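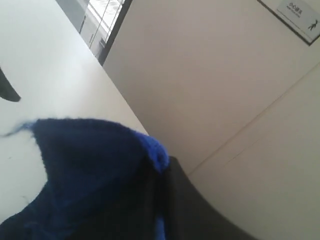
*Blue cloth in a heap on a white surface, the natural state of most towels.*

**Towel folding gets its own evening at Karaki**

2026-02-18. The Karaki community rooms will give over an entire evening to the folding of towels, a subject most households settle by shutting the cupboard door quickly.

The session is run by Dostico, the linen exchange on the ground floor, which has 30 places and a waiting list it describes as "spirited." Entry is free. Guests bring two towels of their own and may take them home in whatever condition they achieve.
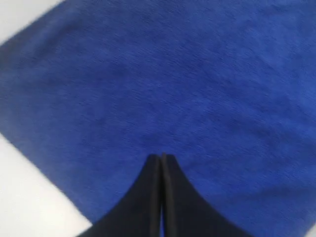
Microfiber gets most of the attention. The plush kind shows every stroke of the hand and slides off a stack at the first opportunity, and Dostico's advice is to lay it flat, smooth it from the middle and fold it lengthwise into a long band before doing anything ambitious. Rolling is permitted. Stuffing will be discussed separately.

A similar evening in November ended in a 50-minute debate over halves and thirds. Thirds won by two votes, and the halves people have asked for a recount. 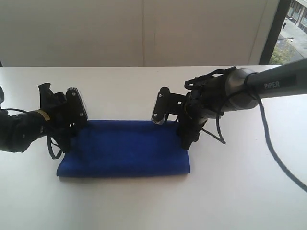
Vavton wrote in to say that thirds are fine for anyone with deep shelves, and that the rest of us will be folding in half as before.

Doors open at seven.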